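# Budgeting for a two-arm robot before anyone shows you a demo

Do the sums first and watch the demo second. I've sat through both in the wrong order, and by the time the arms had finished waving, half the room had already picked a spot on the floor for them.

These notes are for small workshops, labs and fit-out firms thinking about a first two-arm machine. We went through it at Drotside with four suppliers' quotes on the table, and I trust none of the totals on their front pages.

## Step 1: Write down the job, then cross out half of it

"General handling" isn't a job. "Pick up a tap fitting and hold it level over a basin" is. For each job, write what the robot must hold, how heavy the heaviest version is, and who does the work now.

Then cross out anything that comes up less than once a week. Suppliers love rare jobs, as they need extra parts.

## Step 2: Price the hand on its own

Ask for the gripper as a separate line. Stovura folded theirs into "arm assembly", and it took three emails to get it out again. Our figure came back as £2,144 per hand, without spare fingers. Multiply by two, then ask what a set of fingers costs and how often other customers change them. If the answer to the second part is "it varies", put a full spare set in the first year.

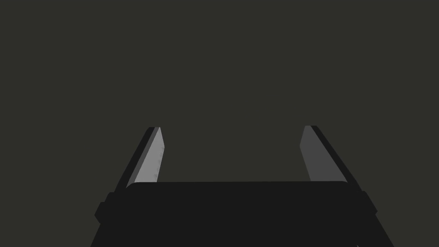 *Simulated gripper with the fingers open. Get the opening width in writing.*

Opening width matters more than the brochure lets on. Take your widest part, add whatever slack your operators think they need, and compare that with the data sheet. A hand that only just fits round the part will need better positioning, and better positioning is another line on the quote.

## Step 3: Treat two arms as two purchases

Ask for the price of one arm, the price of the second, and the price of making them work together. The last one is where Texier's quote doubled in length. Shared space costs money: somebody has to set limits, test them and reset them when the bench moves.

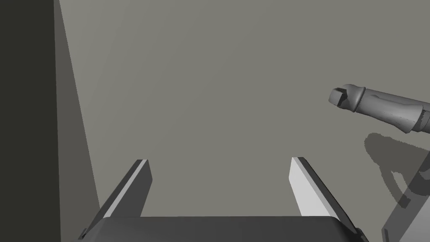
Coordination software is sold by the seat, by the arm or by the year, and you should find out which before you compare anything. Ask to see what happens when the arms are close. With one hand spread open at the bottom of the view and the other arm coming in from the right with its gripper shut, the question for the supplier is simple enough: which one gives way, and who pays for the day spent deciding? Kaj Hafstein, who ran our trials, put down a week of his own time for this. I'd have put down more.

## Step 4: Don't pay full price for a simulation

A simulation is useful for reach, and for spotting that the elbow wants to be where your cupboard is. I wouldn't let it anywhere near a cycle-time promise. Before accepting one as evidence, ask:

- Were our own bench heights used, or the supplier's?
- Was the weight of each part entered, or left at whatever the software starts with?
- Can we keep the files if we don't buy?
- Which results were later checked on a real machine?

Pillham answered the first and the third. The others sent a video.
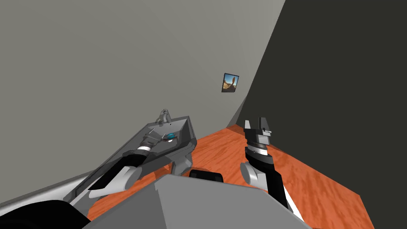

Room is the other thing to settle at this stage. Measure the floor, the ceiling and the door it has to come through, then mark out the full swing of both arms with tape and leave it down from Monday until the end of the week. If people keep walking across it, you need guarding or a different corner. Neither is free, and guarding was missing from every quote we had.

## Step 5: Build the real total

Set up a sheet with these lines, and don't let a supplier merge them:

| Line | Who must give the figure |
|---|---|
| Arms, each | Supplier |
| Grippers, each | Supplier |
| Spare fingers, first year | Supplier |
| Software, yearly | Supplier |
| Guarding and floor work | Your builder |
| Power and cabling | Your electrician |
| Staff time for setting up | You |
| Service visits, with travel | Supplier |

Eugénie Bouvier in our accounts office added a column for "what if it's late", which I thought was gloomy until February.
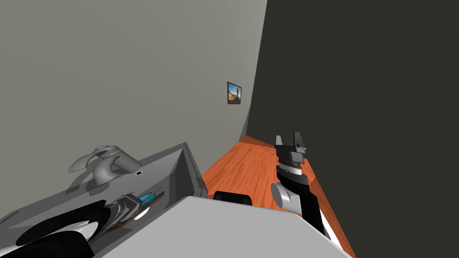 Staff time is the line people leave blank. Fill it in with wages and not with "absorbed". Someone will be standing next to the thing moving parts back to where they started, and they won't be doing their usual work while they're at it.

## Step 6: Hold something back

Agree a final payment that falls due only when your job, from the list in Step 1, has run on your floor with your parts and your own operator. Expect an argument. One supplier offered "delivery and switch-on" as the finishing point, so we asked them to take a little off the price for the difference, and they found they could be flexible after all.

If the total still looks good with the staff time filled in, book the demo, and bring your own parts.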